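Cemberg Bedding: Sheet Sizing, Fit and Care FAQ

Last revised Mar 10, 2026. Applies to the Ovari (cotton percale) and Dasside (cotton sateen) sheet lines. Questions about duvet covers and pillow protectors are answered on separate pages.

SIZING AND FIT

How do I measure my mattress for a fitted sheet?
Strip the bed completely, including any pad or topper, and measure width and length across the top surface from seam to seam. Measure depth at the side, from the bottom seam to the top seam. Then put the topper back and measure depth again. Use the second depth figure when ordering. Pillow-top mattresses should be measured to the highest point of the top panel.

What depth do your fitted sheets accommodate?
Standard pockets fit mattresses up to 14 inches. Deep pockets fit 15 to 18 inches. A deep pocket sheet can be used on a thinner mattress, but the surplus fabric has to be tucked under and will shift during the night.

My mattress is less than 10 inches deep. Which pocket should I order?
Standard. On foam mattresses under 8 inches, sheet straps are recommended. Straps are not included with either line.

How should the sheet look once it is on?
Flat across the sleeping surface, with shallow creases at most. Fold lines from the package remain visible on percale until the first or second wash. Deep diagonal folds running from a corner toward the center usually mean that one pocket has been seated at the wrong angle, or that the long side of the sheet has been placed on the short side of the mattress.
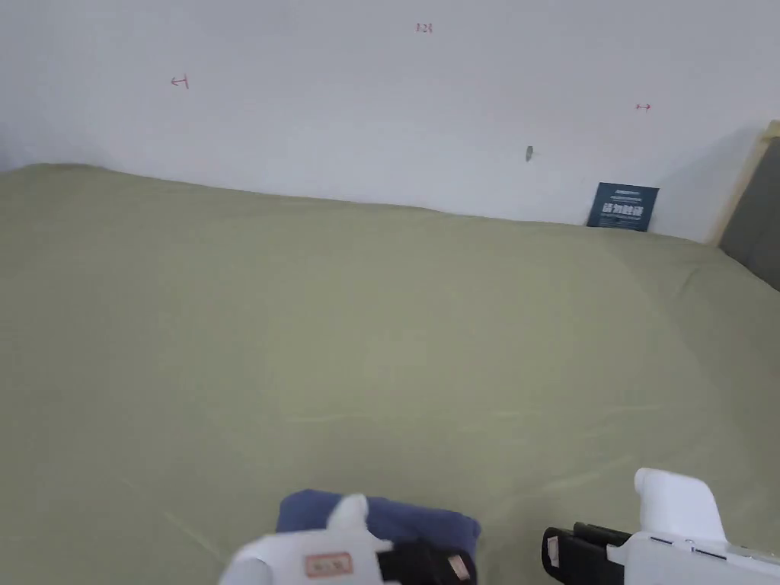
Fitted sheet in sage green.

Which corner do I start with?
The label is sewn at the bottom right corner, as seen by a person standing at the foot of the bed. Seat that corner first, then the one diagonally opposite, then the remaining two. If the fourth corner will not reach, release the first and check the orientation before pulling. Seam failures caused by forcing a corner are not covered by the warranty.

Do you make split or custom sizes?
Split king is available in both lines. Custom sizes are cut to order in Ovari percale only and cannot be returned. Allow four weeks. Custom orders are not accepted in July, when the cutting room is closed.

FABRIC

What is the difference between percale and sateen?
The weave. Percale is one yarn over, one yarn under. It has a matte surface, feels crisp and wrinkles readily. Sateen carries each yarn over several others before passing under one, so more yarn lies on the surface. It drapes more heavily, has a low sheen and snags more easily. Both of our lines use single-ply combed cotton.

Why don't you list a thread count on the front of the package?
Thread count is printed on the side panel. It is useful only for comparing two fabrics of the same weave and ply. A count that includes each ply of a multi-ply yarn can be several times higher than the count of the same cloth measured by yarn. We count by yarn.

What does the fabric weigh?
Ovari percale is 134 grams per square meter, measured before washing. Weight after the first wash will be slightly higher as the fabric draws in.

How much will the sheets shrink?
Up to four percent in length and three percent in width, nearly all of it in the first two washes. The published dimensions of the flat sheet are pre-wash dimensions. Fitted sheets are cut oversize to allow for this and may feel loose when new.

WASHING AND DRYING

What temperature should I use?
Warm, up to 104 degrees Fahrenheit, for routine washing. White sheets tolerate 60 degrees Celsius (140 degrees Fahrenheit). Dyed sheets washed at that temperature will lose color faster than the colorfastness rating on the package indicates.

Can I wash sage and slate with other colors?
Wash them separately for the first three cycles. After that, wash with similar shades. Avoid detergents containing optical brighteners, which leave pale streaks on mid-tone greens.

Can I use fabric softener?
It is not recommended. Softener coats the yarn and reduces absorbency. To soften new percale, wash it twice and tumble dry on low.

Why do small items end up inside the fitted sheet?
The elastic draws the pockets closed as the drum turns. Pillowcases and washcloths then stay wadded inside and come out damp. Wash fitted sheets with the flat sheet only, or stop the dryer halfway through the cycle and shake the load out.

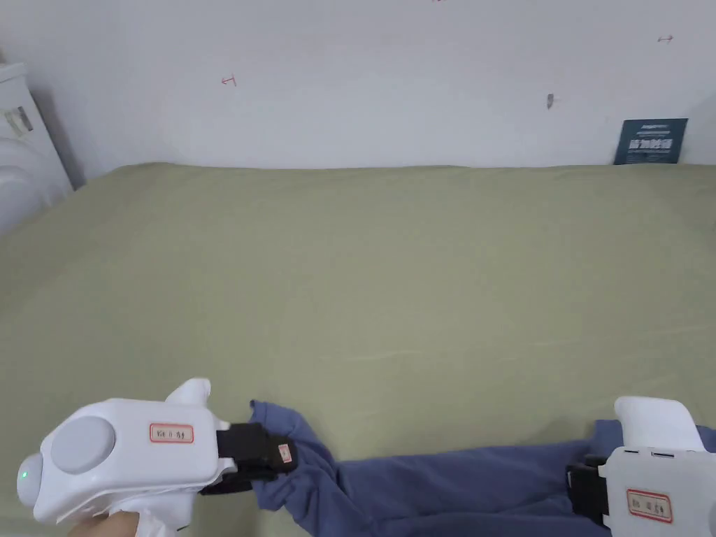 RETURNS AND WARRANTY

What is the return period?
60 days from delivery. Washed sheets are accepted if the fault is in sizing, stitching or dye. Monogrammed and custom items are excluded.

What does the warranty cover?
Seam separation, elastic failure and dye transfer under normal use, for two years. Pilling is covered for the first year only. Damage from bleach, skin products containing benzoyl peroxide, or drying on high heat is excluded.

I have an older Chrysikopoulos sheet set. Is it still supported?
Chrysikopoulos was the name of our sateen line before Dasside. Sets with a lot number of 1181 or higher have the current pocket pattern, and replacement pieces can be matched from Dasside stock. For lower lot numbers the pocket depth differs by one inch and only complete sets can be supplied. Color matching between lots is not guaranteed.

Where is the lot number?
On the reverse of the care label, below the fiber content.

Who handles warranty claims?
Send the order number, the lot number and a short statement of the fault to Nathalie Michiels, Product Care, Cemberg Bedding, P.O. Box 1555. Do not send the sheets until you have received a claim reference. Replies are normally issued within five business days.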